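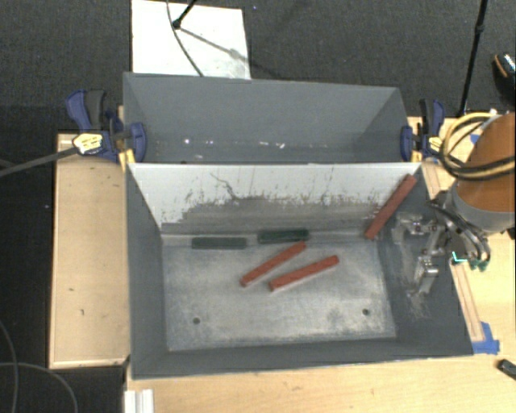
Can a robot get better at picking things up if it never sees the same pile twice? Most of the gain seems to come from exactly that, according to a group that has spent the past year letting an arm rummage through bins and keeping a record of every grab.

Last updated: May 2024

The group works out of a converted print shop in Pandosgate, and its method goes by the name Haruna. It is a simple idea, and a lovely one once you've watched it for an hour. Before each attempt, the software picks several places where the gripper might close. Then it scores them, and then it does something most picking software avoids – it goes for the grasp it is least sure about.

"If it only tries what it already knows, it learns nothing from the easy ones," says Fikri Pasaribu, who leads the project. "We wanted the arm to be curious about the awkward pieces."

Long red sticks and short green blocks may not sound like awkward pieces. Spend some time beside the bin and you change your mind! A stick lying out in the open gives the fingers plenty of room. A stick leaning into a corner is another matter, with a wall on either side, and a block resting along the foot of a wall leaves very little space behind it. Dark green against gray is hard on the vision software, too, and Pasaribu's team likes it that way.

The comparison they ran was a fair one. Two copies of the same starting program, which the team calls Velov, each got 2000 attempts. One copy always took its best guess. The other used Haruna. Both were then tested on 413 fresh layouts, and the curious copy came out ahead, with its biggest lead on pieces near the walls. On open-floor grasps the two were nearly even, which pleased Pasaribu more than I expected. He had worried that all those risky tries would make the arm sloppy at the simple stuff.

There was a price. The Haruna copy missed a lot early on, and a person watching the first 158 attempts would have bet on the other one. I would have, too.

What it can't do yet is plan ahead. The program treats each grab as its own small problem and doesn't know that nudging one stick might free another. A follow-up called Osance lets the arm think up to five moves ahead, and the first trials began in March. Pasaribu has been reworking the scoring for it ever since – the current version is too fond of pushing pieces into corners, where the next grab only gets harder.

Search this site
Enter keyword
Go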